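The small room at Plurell, a shared office in Ramonbridge, has a curved white wall, and Rattana Thammasiri says this wall is the reason she took the job of arranging it. "Nothing straight can stand against it," she told me on Saturday. "So I said, we put a round table."

She has arranged rooms for eight years. For this one she had a budget of 598 dollars, and she did not spend all of it. The plant was her own idea. "People sit down nicer when there is a plant," she said.

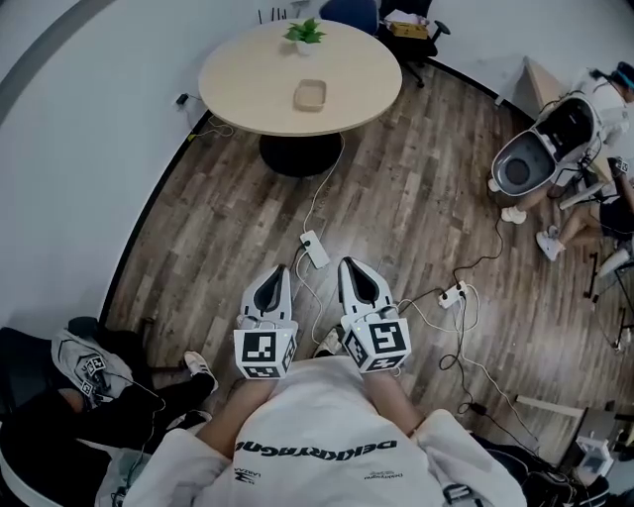 The cables are the part she still wants to change. Power strips on the floor are practical – everybody can reach them – but she does not like to sweep between them. "I move one cable, and two others come with it," she said. She has asked for a channel along the dark baseboard, and she waits for an answer.

The chairs will also be discussed. "A chair is for sitting," she said. "When I see a box on the chair, I know that we need a shelf."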